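4.2 Dose estimation and label reading

Households in the Kakthorpe sample recorded 2957 wash loads. For each load the diary asked for the volume of liquid detergent used, the tool used to measure it (cap, cup, free pour), the size of the load, and whether the dosing instructions had been read. Completed diaries came back from 448 households. Entries with no volume were kept for the analysis of measuring tools and dropped from the regression in Section 4.4.

Volumes were entered in milliliters, with a printed conversion strip supplied for caps that have no fill line. The strip follows the Nautiyal procedure: the respondent fills the cap with water to the usual level, pours it into the graduated cup, and writes down the reading once. Later loads are then entered in cap units. The procedure assumes that the usual level does not drift. We tested this in the pilot by repeating the cap reading at the end of the diary period, and the difference between the two readings was under 20 mL in all pilot households.

Reading of instructions was coded on a two-level scale (read at least once; never read). An earlier version had separate codes for front and back panels. It was abandoned after the coders disagreed on what counts as the front of a container that is stored on its side. Label area was coded from the container itself, as the share of the outer surface carrying print, because text size alone had been a poor predictor in the Pultia survey.

Figure 3. Label placement on large plastic containers. (a) Orange bottle, upper part unprinted, label on the lower part with text in Chinese.

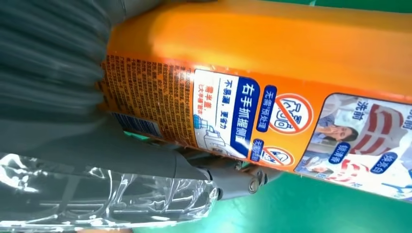
Mamta Lodhi, commenting on a draft of this section, objected that printed share confounds two things, the amount of dosing information and the amount of decoration, and that a small label may hold a complete dosing table. We accept the point. A second variable, the presence of a table by load size, was added and is reported beside printed share in all models below. The two are only weakly related in our data, and the coefficient for printed share loses significance once the table variable is entered.

Language was handled separately. A respondent who could not read the label language was coded as "never read" only if no other member of the household had read it to them. Prasanna Akanda recoded the affected diaries without access to the volume entries. Brand was recorded as printed and was not used as a predictor.

(b) Yellow Tide bottle lying horizontally, blue label with Chinese characters and small bubble graphics.

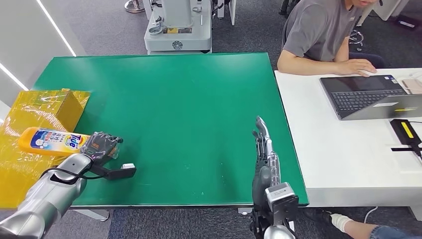

4.3 Measuring tool

Cap users and cup users were compared on within-household variance, with free pour as the reference category. Households that switched tools during the diary period contribute to both groups. Pump dispensers of the Fliltum type deliver a fixed volume per stroke and were treated as cups. Treating them as a separate category did not change the ordering of the groups.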